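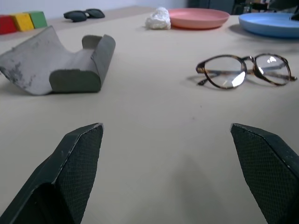 Associação Stela lança guia sobre orações e vigílias em espaço público

COMUNICADO DE IMPRENSA
Skundham, 11/06/2023

A Associação Stela publica hoje um guia prático para comunidades religiosas e grupos cívicos que queiram organizar orações coletivas, vigílias ou procissões nas ruas e praças de Skundham. O documento tem 60 páginas e é gratuito. Foi preparado com 33 comunidades locais, entre paróquias católicas, igrejas evangélicas, mesquitas, uma sinagoga e dois templos hindus.

O trabalho começou depois de várias queixas sobre a Praça Florix, onde no mesmo fim de tarde se juntaram uma vigília pela paz e uma manifestação contra a abertura de um novo local de culto. Os dois grupos tinham avisado o município, mas receberam indicações diferentes quanto ao espaço que podiam ocupar. 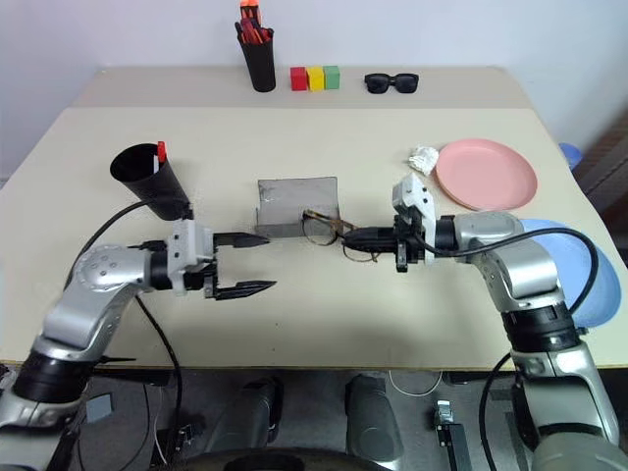 O guia trata também do uso de amplificação sonora, da passagem de peões e do acesso de veículos de emergência. Inclui um modelo de aviso prévio, com indicação do percurso, da hora de início e de fim e de um contacto responsável. Um capítulo à parte aborda as contramanifestações – que são legítimas – e a distância a manter entre grupos com posições opostas.

A Stela não toma posição sobre o conteúdo das orações nem sobre as causas defendidas em cada ato. A associação considera que a mesma regra deve valer para quem reza, para quem protesta e para quem faz as duas coisas ao mesmo tempo.

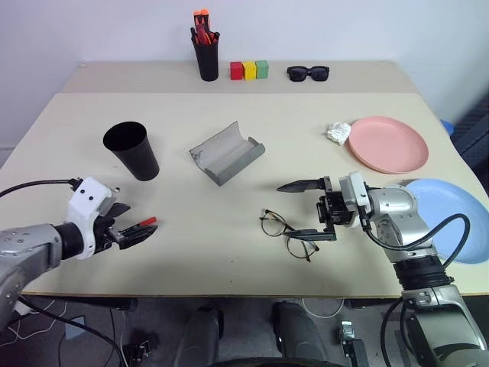 É preciso autorização para rezar em grupo numa praça?
O município de Skundham pede um aviso prévio, sem taxa, quando se esperam mais de 200 participantes ou quando há corte de trânsito. Os encontros mais pequenos podem realizar-se sem formalidades, desde que a passagem fique livre.

O capítulo sobre segurança resulta de reuniões com os serviços municipais e com moradores do bairro Helmy, por onde passam quase todas as procissões da cidade. Os moradores pediram sobretudo informação mais cedo sobre as ruas cortadas e um número para onde ligar durante os atos.
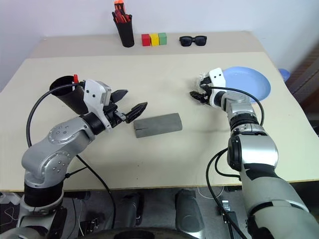

Por essa razão, o modelo de aviso passou a incluir uma folha para afixar nas entradas dos prédios. A folha está disponível em português, inglês, árabe e ucraniano, e outras línguas podem ser pedidas à associação.

A primeira edição impressa tem 1.000 exemplares, que serão distribuídos nos locais de culto, nas juntas e na biblioteca central. A versão digital pode ser copiada e adaptada por outras cidades – basta indicar a origem. Em novembro haverá uma sessão pública na biblioteca para recolher correções e sugestões, com entrada livre e inscrição no próprio dia.

Sobre a Associação Stela
A Stela é uma associação sem fins lucrativos com sede em Skundham. Trabalha nas áreas da liberdade religiosa e do direito de reunião e presta apoio jurídico gratuito a comunidades de todas as confissões, bem como a grupos sem filiação religiosa.

Contacto para a imprensa: gabinete de comunicação da Associação Stela, Praça Florix, Skundham.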